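Textiles 2, week 5 handout
Dyes and why they fade

Sharon Wanyama's notes, tidied up a bit. Reading is chapter 3, skip the tables.

Last week: fiber types. Cotton = cellulose, wool and silk = protein, the rest mostly synthetic. Matters now because dye has to hold on to the fiber somehow and each fiber gives it different things to hold.

Direct dyes. Cheap, easy, dissolve in water. Sit in the cotton and hang on weakly. Bleed in the wash. Salt in the bath helps the uptake.

Reactive dyes. Make a real chemical bond with the cellulose. Need alkali (soda ash). Much better in the wash. Leftover dye that didnt bond has to be rinsed out, or it bleeds and the dye gets blamed.

Vat dyes. Indigo is the famous one. Not soluble as is. Reduce it, goes yellow-green and dissolves, dip the cloth, pull it out, air turns it blue again inside the fiber. More dips = deeper color.

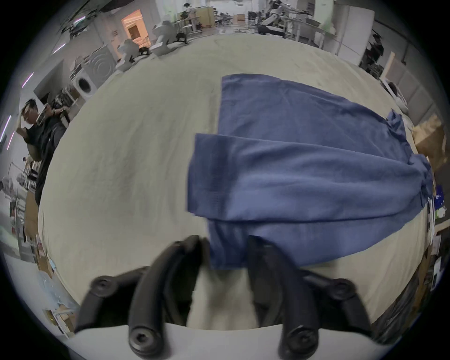
Indigo stays mostly near the surface of the yarn, so rubbing takes it off. That is crocking. Test it dry AND wet, wet is nearly always worse. White cloth, rub, compare to the gray scale. Scale runs 1 to 5, 5 is best. People mix this up every year on the midterm.

Light fading is a seperate thing. Light breaks up the dye molecule itself, doesn't matter how well it's bonded. So a fabric can score great for washing and badly for light. Curtains, car seats, anything left in a window.

Also: chlorine bleach, sweat, ozone. Look these up, short paragraph on each.

Lab is Saturday, room 36. Bring 2 cotton swatches, one dyed, one plain, and an apron. Trinity Yazzie has the gloves. Groups of 3, same as before. Kanini Biwott's group still owes me the burn test sheet.

For next time: mordants, and why alum works on wool but needs help on cotton (tannin first). Read the Jellen mill case, answer the first question only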